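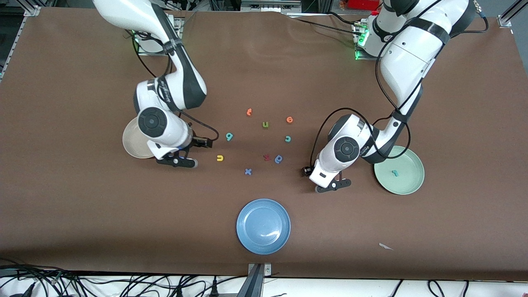

Puesto 2, mesa de letras. Dos brazos, letras de foam en el centro, platos crema, verde y azul.

21 de octubre de 2023. Jornada de puertas abiertas

Montaje desde primera hora. El puesto 1 (Messina, la cinta con el clasificador) lo llevó la gente de Hulura con su propio material. Nosotros, el puesto 2, con la demo bimanual de las letras.

La tarea es la misma que enseñamos en febrero en Drusetti: letras mezcladas en medio de la mesa y los brazos las pasan a los platos. En febrero se hacía con un solo plato y la gente se aburría pronto. Con tres se entiende mejor que hay que elegir destino.

Arranque sin incidencias. Calibración de muñecas repetida una vez, el brazo izquierdo daba un desfase de 5 mm en el primer intento. Velocidad limitada a 300 mm/s durante toda la visita. Con público delante no la subimos, aunque lo pidan.

Notas de las sesiones:

- La primera tanda se alargó por las preguntas. Para la segunda cortamos la explicación y empezamos directamente con los brazos en marcha. Funciona mejor así.
- Las letras con hueco cerrado se agarran bien de lado. La x da problemas si queda girada, los dedos entran en el cruce y la levantan torcida. Pendiente probar con otro ángulo de aproximación.
- Cuando dos letras quedan casi pegadas, como la k y la a en la foto, el planificador duda bastante. En dos ocasiones separé las piezas a mano con el paro puesto.
- La superficie marrón que cubre la mesa hace arrugas. De momento no afecta a la detección, pero hay que cambiarlo antes de la próxima.
- Un grupo de primaria pidió que el robot escribiera un nombre. Eso no lo tenemos hecho. Apuntado como idea, con las letras que hay no da para muchos nombres.

Parada a mitad de mañana, 90 segundos, por pérdida de comunicación con el controlador derecho. Se recuperó sola. Guardado el registro en la carpeta de Flullov con el resto de la jornada.

Pendiente para la semana:
Ordenar el cableado de debajo de la mesa, sigue enredado a los dos lados.
Revisar el apriete de la mordaza delantera.
Pedir otro juego de letras.
Pasar a Hulura las horas de uso del puesto.

Recogido todo salvo los brazos, que se quedan montados.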